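Holtance Publishes Skuso, a Plain Guide to Household Trash, and Takes Issue With the January Bin Rush

Free guide questions lidded cans, multi-slot sorters and scented liners after an eight-week diary project

SEKIGUCHI, December 21, 2023 – Holtance, the household advice publisher, today released Skuso, a free guide to handling packaging and small trash at home. It comes out just ahead of the weeks when stores fill their front aisles with bins, boxes and labels, and it advises most readers to leave those things in the store.

Skuso draws on a questionnaire answered by 1,267 households and on diaries kept by 490 of them over eight weeks this fall. Diary keepers wrote down where they opened things, where the wrappers went first, and where the wrappers were at bedtime. In a lot of homes the second and third answers were different, and the guide spends most of its pages on that gap.

"Every January there's a new can that's supposed to change your life," said Misaki Minami, editor of Skuso. "I've tested plenty of them at home. My life is the same and I have a closet with a lot of cans in it. We wanted to ask a duller question. Where are you standing when the wrapper comes off?"

According to the diaries, the usual place was a table. People open mail there, and snacks, and the cartons that vitamins and batteries and toothpaste come in. The kitchen can is often across the room or behind a cabinet door, so the empty carton stays on the table, and by evening it has company. More than one diary recorded the same cracker box sitting in the same spot for days before somebody folded it up.

What the guide recommends

The main recommendation in Skuso is a small open bin that goes to wherever the unwrapping happens and then goes back. Plastic is fine. A round one is easier to wipe out, and a rim you can get your fingers under helps when you carry it. The guide doesn't name a brand and doesn't think one matters.

Where to put it got more argument among the editors than what it should be made of. On the floor beside the table, a small bin gets kicked, and people miss it. On the table, it takes up the space you were trying to clear, and a lot of people don't want trash where they eat. A chair pulled up next to the table puts the opening close to hand height, so long as the seat is flat and someone remembers to take the bin down before dinner. Several diary keepers had been doing this for years without thinking of it as a method, and Skuso doesn't call it one either.

The section on packaging is short. Flatten cartons before they go in. An unflattened carton is mostly air, and one long box laid across the top of a small bin will make it look full when there is plenty of room underneath. Tear long boxes in half if they won't fold. Push soft wrappers down the sides. Take paper out for recycling if your local program wants it clean, and check what your program wants before you do anything else, because the symbols on the packaging won't tell you what your town will pick up.

What the guide doesn't recommend

A longer section goes through products and habits that get a lot of praise and didn't hold up well in the diaries.

Multi-slot sorters come first. These are the bins with separate compartments for paper, plastic, metal and everything else. Diary keepers who bought one during the project were pleased with it in week one. By the last week, many reported that the compartment closest to the door was getting everything. The guide says a sorter can work in a household that already sorts, and it's doubtful that buying one turns anybody into a sorter.

Lids are next. Skuso is in favor of a lid on anything that holds food scraps. For dry packaging it can't see the point, and it notes that a closed lid is one more reason to set a wrapper down "for a second." Motion-sensor lids got their own paragraph, which is not a kind one. The diaries mention lids that opened for the cat and lids that would not open for people with both hands full.

Scented liners are dealt with in two sentences. If the bin smells, wash the bin. If it doesn't smell, there's nothing for the scent to do.

Then there is the rule, popular in home magazines, that every room needs its own can. Hafiz Sitompul, who ran the diary project for Holtance, said he started out believing it.

"I figured more cans, less mess on the floor," Sitompul said. "Some people did write that. A lot of others wrote that they now had six cans to empty and weren't emptying four of them. A can in the guest room is a place where a tissue goes to spend the winter."

Limits of the project

Holtance asks readers and reporters to be careful with these findings. The 490 diary keepers volunteered. People who volunteer to write about their trash for eight weeks are probably tidier than average, or more worried about it, and either one would tilt the results. No one checked the diaries against what was in the bins. The project didn't weigh anything, and it has nothing to say about whether a small table bin cuts down on waste. It very likely doesn't. The same carton gets thrown out either way, only sooner.

Emiko Shibata, who reviewed the draft, asked for that last point to be printed on the first page, and it is.

"There's a lazy habit in this field of calling anything neat 'green,'" Shibata said. "Moving a wrapper from a table to a bin does nothing for the planet. It gives you a table. I'm happy with a table, but let's not claim more than that."

Shibata also objected to an early chapter that promised readers a calmer mind. The chapter was dropped. A half-page on cleaning a plastic bin took its place: dish soap, warm water, an old brush for the groove under the rim, and drying it upside down.

About the unwrapping habit

One chapter of Skuso follows what happens when a household opens several things in one go, after a grocery run or when a parcel comes. This is when tables disappear. The advice is to bring the bin over before the first box is opened and to leave it there until the last one is done, with no trips to the kitchen in between.

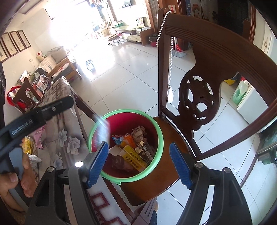

The chapter also covers what shouldn't go in with the rest. Receipts and warranty cards have a way of staying inside the carton, and the diaries are full of people going back through a bin at night looking for one. Shake the box out over the table first. Small parts in clear bags are another regular loss. If you're opening something that has to be put together, keep all of the packaging until the thing is built and working, however much it bothers you.

Loose batteries should never go into a bin of dry paper and plastic. Keep them in a jar or a dish until you can drop them off.

Wellington Marinho, who kept a diary with his two children, said the chapter matches what they went through, though he's not ready to call it a success.

"The kids like throwing things into a bin when it's up high," Marinho said. "They'd throw things into anything up high. We did have a clear table most evenings. Then it was the holidays, and I'd rather not discuss the table."

Marinho said he would not buy a new bin on the strength of the guide. Holtance agrees with him. An old bucket, a deep mixing bowl nobody likes, or a sturdy paper bag with the top rolled down will all do for a trial. If the household is still using it after a few weeks, a proper bin might be worth the money. If the bowl has gone back in the cupboard, then nothing has been lost.

On the Jumach label

Reporters have asked whether Skuso will carry product ratings. It won't. Holtance closed its former ratings label, Jumach, after readers complained that nearly every item reviewed had come out as recommended. Hideaki Ishida, publisher at Holtance, said the complaint was fair.

"We gave good marks to a trash can because it was nice to look at," Ishida said. "It was nice to look at. It also fell over. I don't want to go back to that, and I don't think people need a star rating to pick a bucket."

Ishida added that Holtance takes no payment from makers or sellers of bins, bags or storage goods for Skuso, and that there are no shopping links in it. He does not expect the guide to make money. He isn't certain it will be widely read, either, given how many tidying guides come out at this time of year and how few of them get finished. Skuso was kept short partly for that reason.

Availability

Skuso can be downloaded free of charge from Holtance starting today. A printed edition of 1,000 copies will be sent to public libraries and community centers in January, on uncoated paper with no plastic wrap. Libraries that would like copies should write to the Holtance press desk with a mailing address and the number they want. Requests will be filled in the order they come in, and there are no plans for a second printing.

The diary questions are printed at the back of the guide so that readers can try them at home. Holtance would like to hear from households that do, and above all from those where the small bin didn't help. Replies may be used in a later edition, with names removed.

Interviews with Misaki Minami and Hafiz Sitompul can be arranged through the press desk. Emiko Shibata will answer questions in writing only.

About Holtance

Holtance publishes practical guides on cleaning, storage and repairs for ordinary homes. It is based in Sekiguchi.

Press contact: Holtance press desk, Sekiguchi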